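Prollosen opened its Bodemska cross-dock to shippers and carriers on Saturday, with tours running from 8 a.m. I joined the second group, led by operations manager Birgit Stüber. The building has 38 doors, split between inbound linehaul on the north wall and regional delivery on the south.

The terminal handled 546 trailers in its first full month. Stüber put average dwell at 197 minutes from gate-in to gate-out, measured by yard system timestamps. Drop trailers are left out of that figure. Live unloads get priority on the four doors nearest the gate, and drivers check in by phone without leaving the cab.

Most inbound freight is mixed household goods on short pallets. Dimensions are captured on a scale at the head of each lane, and reweighs post to the bill before the shipment is reloaded - a common source of disputes at the old site, where corrections went out with the invoice.

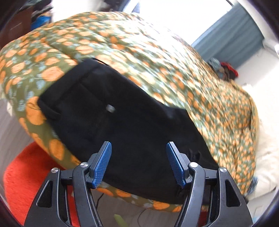

Meenakshi Sastry asked whether the dwell number would hold through December, saying her own drivers had waited past their free time twice last peak season and the detention claims took weeks to settle. Stüber answered that detention now starts automatically at the two-hour mark and needs no claim form. She did not give a peak forecast.

The yard was the last stop. Surfacing is finished on the east side only, and empties are being stored at Barnis until the rest is done. Two Iwasaki yard tractors were parked by the fuel island. Rates for the new lanes are due out next month, with fuel surcharge listed as a separate line.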